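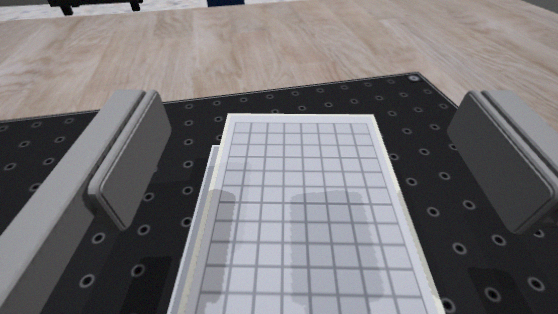
Grid sheet on perforated plate, viewed at an angle.

4. Fitting the fins and leash

This section covers the Toltero longboard in both fin layouts: single, and single with side bites. If you bought the Toltero second-hand and it has some other layout, a previous owner has been creative and we can't help you.

What you need

The centre fin, screw and plate
Two side bites and their grub screws, if your board has the boxes
The fin key (taped inside the lid of the carton, where everyone misses it)
Leash and leash string
A towel or two, and somewhere to lay the board where it won't be walked on

4.1 Centre fin

1. Lay the board deck down on the towels. Wax will stick to the towels. Choose towels accordingly.

2. Rinse the fin box with fresh water and run an old toothbrush along the slot. Sand in the slot is the reason most fins "don't fit".

3. Drop the plate into the opening in the middle of the box and slide it forward with the tip of the key until it sits under the front of the slot. If it tips on its side, turn the board over, shake it out and start again. Three attempts is normal.

4. Put the rear pin of the fin into the opening, slide the fin back, then lower the front tab into the slot.

5. Set the position. Our shaper, Martim Pinheiro, starts with the trailing edge of the fin 170 mm from the tail. Further back holds better on a steep face. Further forward turns more easily and, on a steep face, lets go more easily too.

6. Line up the plate with the hole in the front tab, insert the screw and tighten until snug.

CAUTION: Snug means snug. Do not fit a driver bit to a cordless drill for this. The screw is brass, the box is plastic, and the drill has no opinion about either.

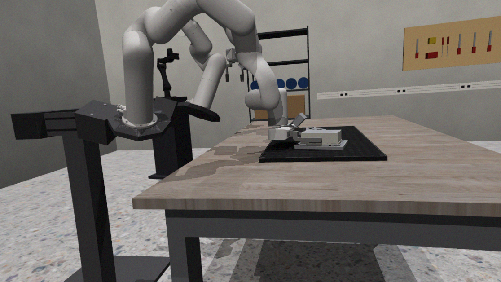

Can I leave the centre fin in when I travel?
Take it out for any flight and for long drives on a roof rack. A fin left in the box will take the full weight of whatever is stacked on top, and the repair is dearer than the fin.

4.2 Side bites

Skip this part if your board has one box.

1. Back the grub screws out until they clear the inside of the box. They don't need to come all the way out, and once they are on the lawn they belong to the lawn.

2. Check which fin is which. The flat face goes towards the stringer and the curved face goes towards the rail. Both fins lean outwards. If yours lean in, swap them over and say nothing.

3. Press each fin in with your palm, front tab first.

4. Tighten the grub screws a quarter turn at a time, alternating front and back, until the fin doesn't rattle.

NOTE: Side bites are optional in small surf. Glória Morais, who has tested every Toltero we've made, leaves hers in the car all summer and claims the board thanks her for it. Try it both ways before you take her word or ours.

4.3 Leash

1. Fold the leash string in half and push the loop under the bar in the leash plug. A bent paperclip helps.

2. Pass the two loose ends through the loop and pull tight.

3. Check the length. The string should not reach over the rail when pulled towards it. If it does, the string will cut into the rail like a cheese wire the first time a decent wave has hold of the board. Shorten it and retie.

4. Open the rail saver, feed the string through and close all the layers of the velcro in order.

5. Pull hard. Pull harder than that.

Use a leash at least as long as the board. Replace it when you find nicks, stretched sections or a swivel that has stopped swivelling. Wrapping it tightly around the fins for storage puts kinks in it for good, so hang it by the cuff.

CAUTION: Check the string before every surf. It costs less than a coffee and the swim in is free.

4.4 After the first surf

Allow 15 minutes at the car to go over everything while it's fresh.

1. Recheck the centre screw. It commonly loosens a little the first time out.

2. Wiggle the side bites and retighten if needed.

3. Look for hairline cracks in the gloss around each box. A fine line that doesn't catch a fingernail can be watched. If it catches, keep the board out of the water and see Section 6.

4. Rinse the lot in fresh water and write your fin position on a bit of tape inside the board bag. You will not remember it in June.

Spare screws and plates are sold together as part 445.

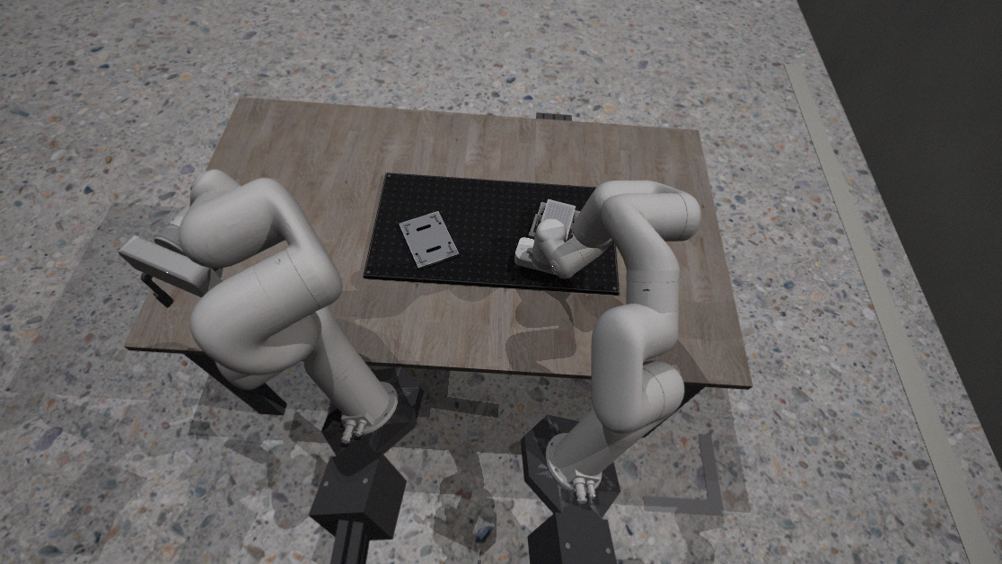
Black perforated board on a wooden table, from above.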